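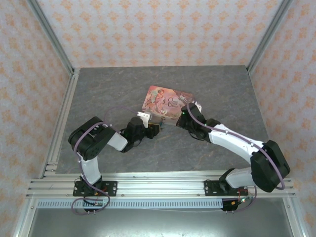
Drullia Shelter is a stone and timber picnic building in Wurkdale Forest Park, on the north shore of Orlow Water. It was put up by an unemployment relief camp in the 1930s and is the larger of two shelters the camp left in the park. The other, at the dam, is now a tool store.

History

The Wurkdale camp housed men from the nearby mill towns, who were paid a small allowance to plant trees, dig drains and lay paths. Work on the shelter began in June, after the lakeside track had been widened enough for carts. Stone came from a disused quarry above the village and the roof timbers were cut in the forest. The design is usually credited to the camp's foreman, whose surname, Antoniadis, is carved on the inside of the chimney breast. No drawings signed by him have been found.

The camp closed before the second fireplace was finished. During the war the building held fire-fighting equipment, and for several years afterwards it was let to a sailing club. It returned to public use when the campsite opened in the field behind it.

Design

The shelter has a rectangular plan with low rubble walls on three sides and an open front facing the lake. Eight posts carry the roof, each a single larch trunk set on a stone pad. The roof was first covered in split shingles, replaced later by slate. At the east end is a wide hearth with an iron crane for kettles. The west hearth has a lintel and side walls but no flue, and has been used as a log store for as long as there are records.

The floor is of local flagstone. It slopes slightly towards the front for drainage, and long tables placed crossways tend to rock.

Repairs

A survey by the building historian Marina Konstantinidis found rot at the foot of three posts and movement in the north wall, where tree roots had lifted the footing. She recommended splicing new larch into the old posts and advised against replacing them whole. The work was carried out over two seasons. A total of 531 slates were renewed, and the north wall was taken down to knee height and rebuilt with the same stone in lime mortar.

Access and use

The shelter is reached by the lakeside path from the Wurkdale car park, a level walk of 1085 metres. It is open all year and may be booked for group meals. Fires are allowed in the east hearth only. Drinking water is available at the campsite tap from spring to autumn.

See also

Orlow Water
Wurkdale Forest Park
Relief camps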